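Scuffed metal bins: clean up or leave alone?

oto_garage
Thu 26 September
So I've got two gray sheet-metal bins, open top, and the floors are all cloudy scuffs and scratches. I keep small odds and ends in them. Would you polish these or just leave them be?

Wihongi9
Leave them! Mine have been dinged up since August and they hold stuff just as well as they ever did.

sevik_j
Disagree. A worn band like that on a back wall would bug me every single time I reached in. Fine pad, a little soap, go with the grain.

Wihongi9
Go with the grain for what, so the next bottle can scratch it again?

oto_garage
Ha, okay, fair. I did try a pad on a corner and couldn't see any difference.

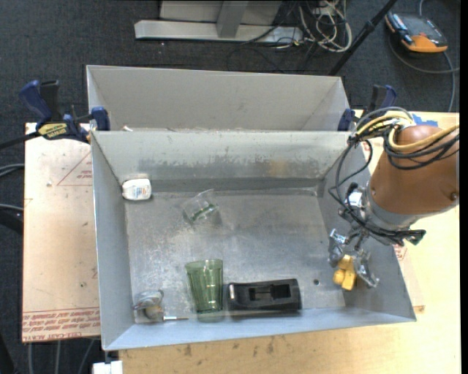
I'm more tempted to put a rubber mat down, but then I'd cover up that little round hole in the floor, and I kind of like having it for rinsing. Anyone cut a mat around one?

sevik_j
Yep, trace it on paper first. Still say polish before you lay it.

Jannik Wendt
Mat, no polish. Mine took 2 tries to cut.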